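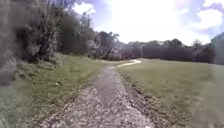

Outdoor Navigation Module, Group 2
Field entry, Friday, start 2:10 p.m.
Present: Hatice Bayram (lead), Lachlan Leckie (software), Muammer Özkan (drive and power). Entry kept by H. Bayram.

Purpose. To collect driving data for the path-following task of the Praston student challenge, and to establish whether the surface classifier trained on the campus courtyard is of any use in a park. The supervisor, Dr. Brabec, has asked that every group submit one complete outdoor log before the design review in May.

Setup. Rover chassis as in the previous entry, with the Hirholm motor controller refitted and the left encoder cable replaced. Front camera exposure left on automatic. Speed limited in software. M. Özkan carried the stop switch at all times, in accordance with the course safety sheet.

Procedure. The rover was driven by hand controller over the gravel section and over the asphalt section, and then released to follow the path by itself on each. Four autonomous runs were recorded. Path width was not measured and should be taken with a tape next time. The log was started before each run and stopped by L. Leckie from the laptop.

Observations, gravel. The classifier labeled the loose stones correctly for most of the run. It was less certain on the darker compacted strip along the center, which it repeatedly marked as "unknown." Vibration was considerable, and the tilt reading is noisy enough that I would not rely on it without filtering. The grass boundary on the lawn side was found more reliably than the one under the bank. Run 2 was ended by hand at frame 1747, when the planner proposed a turn onto the grass.

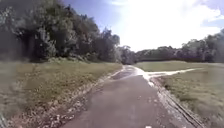 Observations, asphalt. Steering was much steadier. The difficulty is with reflections: where the pavement shines, the classifier changes its answer from one frame to the next, and at the junction with the pale side path it treated the bright area as open sky in 52 frames. L. Leckie believes that masking everything below the horizon line from the sky class will correct this. I agree that it should be tried first, before any new labeling is done. The leaf litter on the left edge was accepted as drivable -- this is tolerable for the present, but it pulls the planned line to that side.

Power. Battery at about 80 percent on departure. The reading at the end was not written down.

Actions
L. Leckie: sky mask, then replay all runs offline.
M. Özkan: rubber mounts for the tilt sensor; check wheel bolts after the gravel runs.
H. Bayram: copy logs to the group folder and ask Barış Işık whether Group 1 used fixed exposure.

Note for the next entry: charge the laptop fully and bring the sun hood for the screen.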